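Sevodow list archive
Subject: Re: Is the Larlow practice box worth the money?
Date: August 2021

Hello everyone, and thanks to whoever brought this one back up,

> We have a small teaching budget to use up and I'm looking at the Larlow
> practice box for our two-arm bench setup. The page on their site is very
> pretty but says next to nothing about what it is like to work with. Does
> anybody on the list own one? In particular:
> Does it stay put when the arm pushes on it?
> Are the toggles too stiff for a light gripper?
> Is the Satance service plan worth adding, or is it money down the drain?
> Right now our students are practicing on an old light switch screwed to
> a board, so the bar is not very high.

We do own one, and I have been meaning to write something up for the list since February, when ours arrived, so please forgive me if this runs on a bit. I'll try to take your questions more or less in order, but I know myself and I will probably wander.

First the money, so that you can stop reading if it's hopeless. We paid 2,933 for the box with the full set of top panels, and shipping was another 184 on top of that, which stung. I had understood from the order form that shipping was included. It was not, and when I wrote to ask, they were perfectly nice about it and pointed me to a line on the second page. So read the second page! You can order it with fewer panels and add to it later, and if I were doing it over with a tight budget I would probably start that way and see what the students took to.

On staying put: mostly yes, with a warning. On a smooth floor ours will creep if the arm comes in low and shoves sideways, and for the first couple of weeks we kept finding it a little farther over than we'd left it. We put a strip of grippy shelf liner underneath and that settled the matter. Pressing straight down has never been a problem. I would try the liner before you go drilling holes in anything, and I say that as someone who was standing there with the drill in hand.
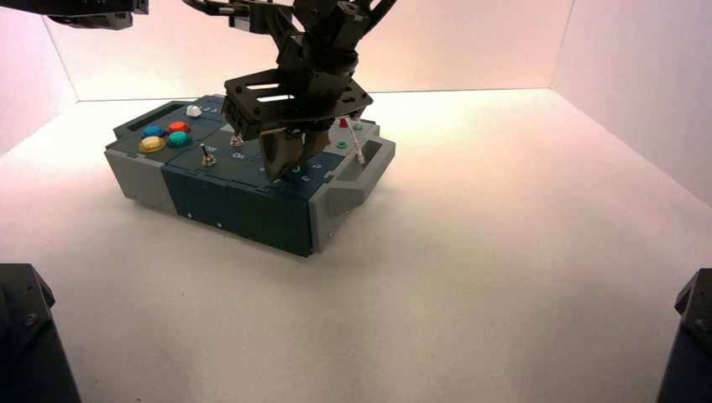 On the toggles, I'm afraid they are the stiffest thing on the whole box. The big round buttons are a joy, and a beginner can get a clean press on them in the first session and go home happy. The toggles are another story. With our fingers closed, the arm can nudge a lever over if you come at it from the side and keep going a little past where you think you should stop. Trying to pinch the lever and flip it, the way a person would, took our group most of a month to get right, and there was some muttering. I've come to think that's good practice, but if your gripper is much lighter than ours I would ask Larlow about softer switches before you order. They told me on the phone that they can swap them in, though I haven't tried it and don't know what they charge.

The small knobs are where I have my one real complaint. They are fiddly even for my own hands, and ours was delivered with one that turned without catching on anything. Larlow mailed a new one and it took me ten minutes to fit - no great hardship, but at that price I'd have liked it right the first time. The lettering on the panels is also on the small side. If you plan to have a camera read it, bring the camera in closer than you think, or do what we did and put your own labels next to the parts you care about.

As for the Satance plan, we took it for a year and used it 2 times. One of those was a button that stuck, and they had us going again within the week. The other was really me not reading the manual, and they were kind enough not to say so. I don't think we'll renew. The box comes apart with an ordinary screwdriver and the parts inside are the sort you can buy anywhere, so if you have one handy person in the group you can save that money. If you don't, well, it's a comfort to have a phone number.

You didn't ask about it, but we also had the Vieira kit on loan for a while before we bought this. It's a good deal cheaper and the instructions are better written. It comes as loose boards that you arrange yourself, and I found that we spent half of every session setting it back up the way it had been the day before. With the Larlow you put it down and get started. For a class that matters more to me than I would have guessed.

I'm happy to send our list of beginner exercises if it would help, it's just a plain text file and a bit of a mess. Write to me off list and tell me which gripper you have, and I'll mark the ones I think you could do.

Warm wishes to all, and good luck getting that budget spent in time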